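Vekwood's soup night is back, and the line already goes out the door

If you've driven past the old feed store on the Hamberg road after dark lately, you've seen the lights on and probably smelled onions with your windows up. Soup night is back at Vekwood! I went for the opener in October, came home smelling like a stockpot, and I've been twice more so far, so consider this a report from a very full person.

For anybody new to Fetisville, the deal is simple. You pay at the door, you get a bowl and a heel of bread, and you work your way down a table of slow cookers until you either find your favorite or give up and have a bit of everything. Last winter it was mostly chili (good chili, but still, a lot of chili). This year the kitchen has changed the rules so that only two pots on any night can be chili, and the rest has to be something else. I was a little nervous about that. I like chili. But the first night there was a split pea with ham hock so thick my spoon stood up, a chicken and dumpling that was gone before I got back for seconds, and a peanut stew with sweet potatoes that I have been thinking about ever since.

They served 318 bowls at that first one. The most they ever managed last season was 282, and that was the night the power went out on the east side and half the town came in to get warm, so this is a real jump. The bread ran out before seven. I got the last end of a rye loaf and I'm not sorry.

The other news is Kwok, the noodle place over in Hamberg, which is sending a pot of its hot and sour broth every week until spring. It's the same one they sell at the counter, with the wood ear mushrooms and the ribbons of egg, and they bring a jar of chili crisp to set next to it. Go easy with that jar. My eyes watered through an entire conversation about snow tires, and then I went back and put more on.
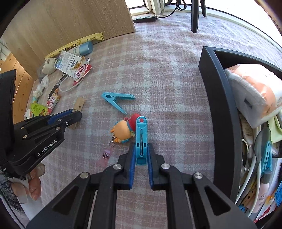 Can I bring a soup of my own?
Sign up on the clipboard by the coat rack the week before, and write down everything that's in it, down to the bouillon, so people with allergies can read the card before they dip in.

I've put my name down for my corn chowder, the one with the bacon fried first and the potatoes cooked right in the drippings. It's nothing fancy. The trick, if there is one, is simmering the bare cobs in the milk for a good while before you fish them out, and I use frozen corn on top of that when the fresh is gone and just skip the cobs. A splash of pickle juice at the end wakes it up. My whole family thinks that's strange and they all finish their bowls.

A few practical things. Doors open at five thirty and the pots come off at eight. A bowl is six dollars, kids under five eat free, and you can bring your own bowl if you'd like (I do, the ones they hand out are a touch small for my purposes). Parking fills up fast along the building, but the gravel lot across the road is fine as long as you leave the gate clear. There's a vegetarian end of the table now with its own ladles, and last time I was there it had a tomato and white bean with so much garlic in it that I could have skipped the rest.

Money from the bowls goes to the new range for the Vekwood kitchen. They've raised $1421 so far, and the one they want has six burners and an oven that holds its temperature, which would be a big change from the current one. I've baked biscuits in that oven. The back row came out black and the front row was still dough.

They're also putting together a little stapled cookbook with 125 recipes from past soup nights, and the dumpling one is supposed to be in it. Copies will be on the table by the door once they're printed. I'll be bringing my chowder in the big blue pot, and if the peanut stew shows up again, please leave me some!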